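Home | Shop the Pantry | Snack Table | FAQ | Contact
Search the site... Go

Snack Table FAQ

Hi! I'm the person behind the Dreltlow snack table, and I answer most of the email that comes in through the site. The same questions keep turning up, so I've put them on one page. If yours isn't on it, write to me and I'll probably add it (the page has gotten pretty long that way, sorry).

What do you mean by a snack table?

It's a self-serve spread for a break, an open house, a club night, whatever you've got going. Small packaged snacks, cold drinks, something to carry it all on. People walk up, fill a tray and wander off. I started doing these for the reading group at Vosta and it got out of hand from there.

How many people can one table feed?

My biggest so far was 111 people at the Irerport open house in June, and that was a single table that I kept refilling out of boxes underneath. It was a lot of bending over! For a normal afternoon I'd say one table is comfortable for a group you could fit in a big living room. If you're expecting more, set up a second table on the other side of the room with the same things on it, so you don't get one long line.

Why is everything in little bags?

I used to put out big bowls with a scoop. The scoop ended up in the dip, the crackers went soft by three o'clock, and I threw out half of it. Small sealed bags keep, and whatever's left goes back in the box for next time. Yes, it's more packaging. I save the bags up and buy the compostable kind when I can find them, but I won't pretend I always can.

How do you sort the snacks?

By container, and I'm a little fussy about it. Packets that stack or stand up go in a rectangular tray, lined up so you can tell one kind from the other without digging. Soft little bags that won't stand up for anything get piled in a round wicker basket. I've tried it the other way around and the basket just eats the flat packets, they slide down the sides and you find them a week later.

Drinks get a spot of their own, a bit away from the snacks. I like a clear acrylic rack with two staggered rows, so the bottles in back can still be seen between the ones in front. Mine has six red Coca-Cola bottles in it most of the time. Foil trays live in an oval basket next to the rack, and the middle of the table stays clear for whichever serving tray is being filled.
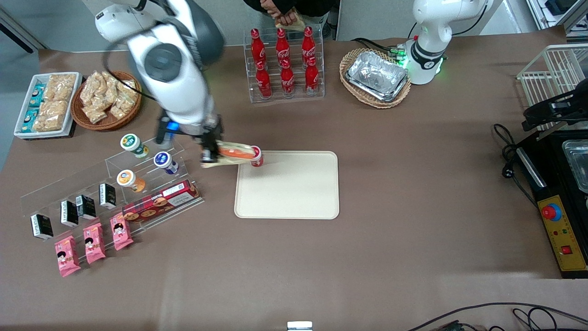
Can I put homemade food on the table too?

I'd keep it to one plate, with a card next to it saying what's in it and who made it. Homemade things need an eye kept on them in a way that sealed packets don't, and you'll want them gone or back in the fridge within 2 hours. Cookies and plain muffins are easy. Anything with cream or mayonnaise I leave at home.

What kind of serving tray should I buy?

Flat, plastic, rounded corners, light color. The rounded corners are for your sanity when you're wiping them down afterward, crumbs love a square corner. I like cream or beige because you can see right away if it's clean. I bought 10 of mine from Wendt, the restaurant supply place, and they've held up fine apart from one that met a hot pan.

Do I need a tablecloth?

You need something! I use plain brown. White looks lovely for maybe four minutes and then somebody sets down a cola. Brown hides drips, and the baskets look nice against it. Whatever you use, pull it tight, because bottles on a wrinkle are bottles on the floor.

What are the foil trays for?

Mostly for people who want to take a mix of things back to their seat, or home. They're light, they stack, and you can pinch the edges up a bit if you're carrying something that rolls. Rinse them and they'll go around again. I lay the stack flat in its basket and peel a few apart before people arrive, otherwise everyone stands there picking at the edges and then takes three at once.

How do you handle allergies?

Keep the original cartons. The little bags don't always have the full ingredients on them and somebody will ask. I tape the panels from the cartons onto one sheet of cardboard and stand it at the end of the table. Anything with nuts gets its own container, away from the rest, and I don't mix leftovers between baskets at the end of the day even when I'm tired.

When should I set up?

Containers and cloth the evening before if the room's free, snacks in the morning, cold drinks last. Filling everything takes me 2 cups of coffee, if that's any use as a measurement.

Do you rent out the baskets and racks?

I do, but only around Dreltlow, and you have to come get them. Dirk Hinrichs handles the bookings, so put his name in the subject line and tell him how many baskets you want and whether you need the drink rack as well. Please bring the wicker back dry.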